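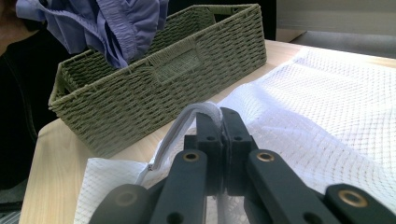

Contra el calendario de mantenimiento

Lo digo ya y luego lo razono, que voy con prisa: las pinzas de mano no se cuidan por calendario. Se cuidan por lo que han agarrado. En Gravo seguimos con la hoja de siempre, revisión en diciembre, firma, y hasta otra. Una tontería. Una pinza que ha pasado el año cogiendo cajas rígidas y otra que lleva semanas con malla y tela no son la misma máquina, aunque salieran del mismo cajón.

La tela es lo peor. Suelta pelusa, y la pelusa busca los pivotes. Mezclada con grasa hace una pasta gris que no se ve hasta que desmontas el eslabón. Rostislav Procházka defiende engrasar más. Yo defiendo engrasar menos y limpiar antes. Llevamos años discutiendolo y ninguno se mueve.

Mi regla, por si a alguien le sirve: cada 200 agarres de textil, pincel seco en los anillos y en los huecos entre brazos. Cada 2000, desmontar. Entero, los dos lados. Nada de abrir sólo el que rasca, porque luego un dedo va suelto y el otro duro y la tira fina se te escapa siempre por el mismo sitio.

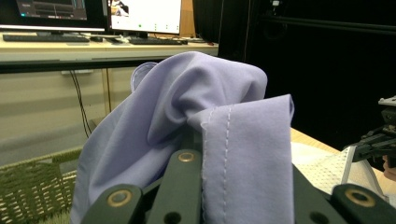
Y los dedos. Con una prenda arrugada la pinza perdona mucho, coges un buen puñado y ya está. Con un borde fino no perdona nada. Por eso el ajuste se comprueba con lo fino, una tira, un dobladillo, y no con el taco de goma que viene en el manual de Drindia. El taco lo agarra cualquiera. Iveta Čierny me dijo que exagero. Puede. Pero en Goltholm cambiaron 18 juegos de dedos en un año y, cuando los miramos en el banco, 11 estaban bien. El problema era holgura en los pivotes. Dinero tirado.

Otra cosa, la persona que la lleva en la mano. Es quien antes nota que algo va raro, un tirón, un roce, y en la hoja no hay ni una casilla para apuntarlo. Hay casilla para el número de serie, dos veces. Jarmila Charvát puso un cuaderno al lado de la mesa y en una tarde salió más información útil que de todos los partes del año pasado. Letra horrible, eso sí, inclulda la mía.

Que sí, que contar agarres es un rollo y el calendario se cumple solo. Ya. Pues que lo cuente el programa, que para eso está. Yo he pedido que se quite la revisión de diciembre y me han dicho que se verá después de la revisión de diciembre.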